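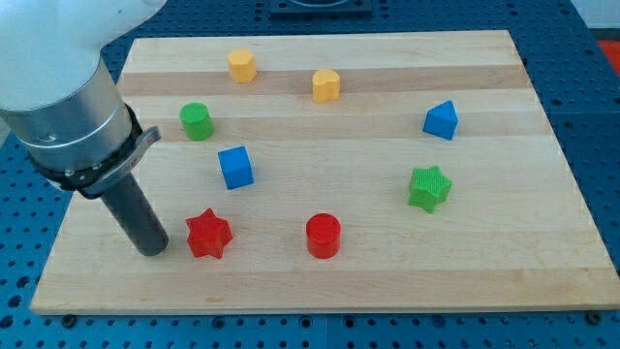

4. Building the work cell in a shared workshop

4.1 Table, board and objects

The cell was built in the shared workshop Nollomus, where the authors are members and have one bay by the wall. The conditions of such a place decided many things in the design. The bay must be usable by other members when we are not present, the current is shared with the woodworking machines, and nothing can be fixed to the floor. For these reasons we put the arm and the work surface on the same table, so that their relation does not change when the table is moved. The table top has a regular pattern of holes, and every fixture can be taken off and put back at the same hole. On the table rests a wooden cutting board, which is the work surface for all tests in this paper (Figure 3). The board is made of maple strips with lighter and darker bands, and the blocks on it are in red, yellow, green and blue. We kept the bands on purpose. A plain white plate would be easier for the color detection, but a person who builds such a cell at home will probably take a surface that is already in the kitchen, and we wanted to know how much is lost by this.

The blocks are also of the household type. The set includes cylinders, stars, a heart, a cube and a triangular prism, and some shapes come in more than one color. In Figure 3, for example, there is a red star and a green star, and a red cylinder and a green one. This is important for the commands in Section 5, where "the star" alone is not enough and the program must ask for the color. The yellow heart and the other yellow block near it were the most difficult pair, as both stand on a light band or a slightly darker band depending on where they are put, and the contrast with the wood is low in both cases.

4.2 Mounting the tool

The tool is a dark gray cylinder with a rounded tip and is carried under the flange of the arm. Our first plan was to use it only in the vertical position. We gave up this plan after a few evenings, because the tool then hid the target from the camera for a large part of the approach. Now the tool comes to the board at a slant. The angle is kept the same during one run and can be changed between runs by a value in the configuration file.

The slanted approach has a price. With a vertical tool, an error in height leaves the contact point at the same place on the board. With a slanted tool, an error in height becomes also a sideways error, and the tip can touch a neighbor block before it reaches the correct one. We handle this in two ways. First, the height of the board is measured again at the start of each session, by lowering the tip slowly until it touches a sheet of paper at several places, and a plane is fitted to these values. The board is wood and it does not keep exactly the same shape from week to week, especially in January when the heating of the hall is turned on in the morning only. Second, the planner chooses the side of approach. If the direct side is blocked by another block, it tries the other sides one after another and takes the first that is free.

The adapter between the flange and the tool was the part that needed the most attempts. The first version was printed, and it was strong enough, but it crept a little under load and the tip was not at the same place after a long session. The second version was turned from aluminum by Killian Baudry on the workshop lathe. It has a shoulder that sits inside the flange and a small flat for the angle reference. We advise other builders to make such a flat from the beginning. Without it, the tool can be mounted in a rotated position and the error is not easy to see by eye.

4.3 Control computer and software

The arm is driven by a used desktop computer, which also runs the detection and the planner. The three programs are separate and exchange short text messages. We call the planner Kong and the detection program Mallura, and both names are used in the rest of the paper. The separation was chosen for practical reasons. When Mallura stops with an error, Kong sees that no new message has come, holds the arm at the last position and waits. In an earlier version everything was one program, and an error in the image processing stopped the motion in a way that was not gentle for the gears.

Mallura works in two steps. It first removes the board by comparing the current image with an image of the board without blocks, which is taken at the start of the session. It then groups the remaining pixels by color and gives each group a shape label. The first step is sensitive to light. The bay has a window on one side, and on days with moving clouds the reference image becomes old very soon. We therefore take the color values relative to the nearest part of the board that is free, and not in absolute form. This change removed most of the false blocks, which had appeared mainly on the darker bands of the wood.

Kong receives the list of blocks with their positions and plans one move at a time. A move has an approach, a contact phase and a retreat. In the contact phase the speed is limited to 30 percent of the speed in free motion. The limit begins when the tip is lower than 35 mm above the board, and it is applied also when there is no block near. We tried to make the limit depend on the distance to the nearest block, but the result was difficult to predict for a person standing beside the table, and in a shared workshop this matters more to us than the time that could be saved.

4.4 Calibration

The calibration relates the camera image to the coordinates of the arm. We used the holes of the table for this, because they are evenly spaced and are visible around the board. A pointed pin is mounted in place of the tool, and the arm is moved by hand control to a number of holes on the left, right and front side. The same holes are marked in the image. From these pairs the program calculates the transformation to the plane of the table, and the thickness of the board is then added as an offset.

It is necessary to mention one mistake that cost us much time. The holes are at the level of the table and the blocks stand at the level of the board. In our first calculation we used the plane of the table for both. The error was small in the middle of the image and grew toward the sides, and we believed for several weeks that it came from the lens. Lanying Liang found the true reason when she repeated the calibration without the board and the error was gone. After the correction, the tip came within 2 mm of the commanded point at all places that we checked on the board. We did not try to improve this further, because for pushing blocks of this size it is sufficient.

The calibration is checked, and not fully repeated, at the beginning of each session. The tip is sent to one hole near the front left and one near the back right. If the difference can be seen by eye, the full procedure is done. This was necessary after each occasion when the table was moved for cleaning, and on one occasion when the table had not been moved but a member had leaned a sheet of plywood against it.

4.5 Experience during the test period

The test period ended on December 3, 2023. In total 617 moves were recorded with the final version of the adapter and the software. The moves that failed can be divided into those where the block was not detected correctly and those where the detection was correct but the block did not go where it was sent. The first kind was caused mostly by the yellow blocks, as explained above. The second kind concerned mostly the cylinders, which turn away from the tip if the contact is not through the center. The stars behaved better than we had expected. The tip often settled in the space between two points of the star and then stayed there during the push.

The cube was easy to push along its faces but not along its corners. We had at first no measurement of its rotation, and Kong treated it as a round object. After we added the rotation to the messages from Mallura, the approach was made to the face that is nearest to the opposite side of the goal, and the cube gave almost no more difficulties. The same method was tried with the triangular prism. There it helped less, as the prism was sometimes tipped over by a contact high on its side. For the prism we now set the contact point as low as the rounded tip permits.

A last remark concerns the cost of maintenance. The screws of the adapter had to be tightened more often than planned, and we changed them for screws with a thread lock from Pultano, the hardware shop near the workshop. The cable of the emergency stop was first laid across the front of the table, where it was in the way of other members, and it now goes under the table to a post at the side. The drawings of the adapter and the configuration files are the same as those used for the experiments in Section 5.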